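Buscar en el repositorio Buscar Inicio Archivos Incidencias

# Rullari: tirar de cajones con pomo de bola

Imprimir | Enviar por correo

Hola. Si has llegado aquí buscando las demos bonitas, están en la carpeta de Jilen. En esta carpeta guardo los intentos que salieron mal, 40 episodios grabados en noviembre con la pinza paralela y el organizador de cajones de escritorio. Los subo porque me parecen más útiles que los otros (y porque me costó una semana etiquetarlos, para qué mentir).

## Qué falló

El pomo es una bola cromada y los dedos de la pinza son planos. Ya os imagináis. La pinza cierra, la bola se escurre hacia la punta, el controlador cree que tiene agarre y tira igual. En 3 episodios el tirón arrastró el organizador entero por la mesa y tuve que darle a la seta de emergencia. Murray Rutherford me insistió en que mirase la cámara de muñeca antes de echarle la culpa a la fuerza, y menos mal: el cromo refleja los propios dedos, y el detector de Avotiņš colocaba el centro del pomo donde no era.

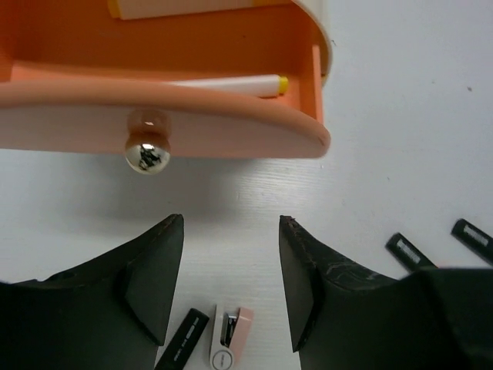
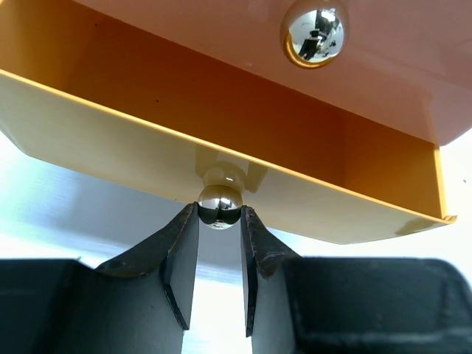

Cámara de muñeca: el pomo cromado y los dos dedos de la pinza, con las marcas de roce en el borde.

## Qué hay en cada episodio

- vídeo de muñeca y posiciones de las articulaciones
- apertura de la pinza y corriente del motor
- `fallo`: `resbala`, `arrastra` o `no_toca`

Ojo con `resbala`: lo puse a mano viendo el vídeo, y en 2 episodios dudé tanto que dejé el campo vacío. Si entrenas un clasificador, quítalos.

## Antes de repetirlo en tu mesa

Baja el límite de fuerza de tirón en `config/zustuswood.yaml`, que el valor por defecto es una barbaridad para un mueblecito así. Fija el organizador con masilla. ¡Y la mano siempre cerca de la seta! Yo la tenía lejos la primera vez y el susto me lo llevé igual.

Pendiente: probar con fundas de goma en los dedos y volver a calibrar la cámara. Si alguien ya lo ha hecho con pomos brillantes, que abra una incidencia y me cuente.

Compartir (3) | Comentarios (2)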